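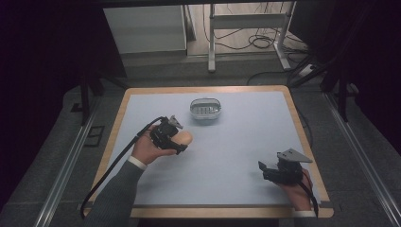 Small clear tray on the blue-gray mat.

Notebook, ink bench, Haltwood
3/14/26

Continuing the oak gall ink for the Heloro ledgers. Batch C is now strained and in the bottle. Batches A and B are as before, no change in either, except that B has a thin skin on the top which I lifted off with a paper strip.

Recipe for C, so that it is written in one place and not on three pieces of paper:

Galls from Trovonach, crushed, 388 g
Rain water, 2000 ml
Iron sulfate, 27 g to begin, the rest to be decided
Gum arabic, not added yet
One clove in the bottle, against mold

The galls were harder than the last ones. I crushed them in the cloth bag with the small hammer and then in the mortar, and still there were pieces like coarse pepper. I left these in. In batch A I sieved the powder very fine and it was a mistake, the cloth became blocked and the straining took the whole afternoon. With C the liquid passed quickly, a clear brown like strong tea. After squeezing the cloth and washing the solids one time I measured 1330 ml. I had hoped for a little more, but the galls drink a lot, and I also spilled some on the floor beside the sink (already washed, it leaves no mark if one is fast).

The smell is good, like wet leaves. Batch B never had this smell and I begin to think its galls were too old.

Iron

I added the iron sulfate dissolved in a little warm water, in four parts, stirring with the glass rod. After the first part the brown turned to gray. After the third it was already dark violet in the jar, but on the paper it was still weak. A line on the Kuusisto paper went down pale and darkened while I was washing the pen. By the time I came back from lunch it was almost the black of the old ledgers, only a bit more blue.

I do not want to repeat the error of last June, when too much iron was put in and the lines became brown at the edges. So I stop here with iron until the strips have been kept for two weeks. If somebody wants to add more, please write it on the bottle label and also in this book.
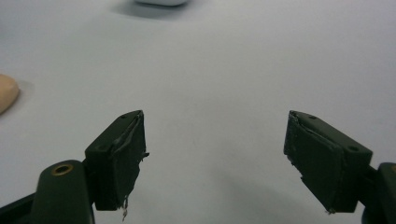 Pen tests

Three nibs, same hand, same paper. I write the same short word ten times and then draw five slow lines.

The pointed nib gives a clean hairline, but the ink falls off it in a drop when I press. This is the missing gum, I expect it to be better after. The broad nib is good already. The old goose quill needs to be cut again and I do not count its result.

On the Kuusisto paper there is no feathering. On the cheap copy paper there is much feathering, and it passes to the back of the sheet. On the ledger offcut (we have only a few of these, please do not use them for trying the pen) the ink sits a little on the surface and then goes in. It looks correct to me. The line is thin in the same places where the original line is thin.

I wrote the batch letter in pencil on the back of each strip, at the bottom. Batch A strips were marked on the front and it is annoying when one wants to compare them without knowing.

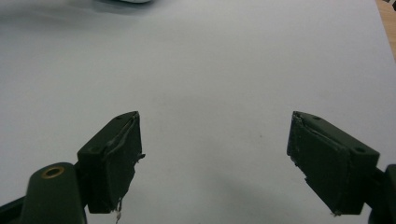
The blue tone of batch C is what I am least sure about, and I judged it too early and in a poor way. Under the window it was blue-black, under the lamp it was simply black, and I wrote both in my notes without saying which was which. The ground behind the strip matters also. In the photo just before this paragraph the white has a slightly cooler, grayer tint toward the upper left and a faint warm cast toward the right, so two equal strips laid far apart on such a white could look different. From now on I put the strips touching each other, edge to edge, and exchange their places one time before I write down any color word. For the strips of A and B the comparison must be done again.

To do

Dissolve the gum arabic overnight, strain it, and add to half of C only. Keep the other half without gum.
Put one set of strips in the drawer and one set in the window, face up.
Ask Trovonach when the galls were picked. The bag says nothing.
Buy cloth for straining, the loose kind. The last piece has a hole.
Clean the mortar. It is still violet inside and I do not think vinegar will be enough.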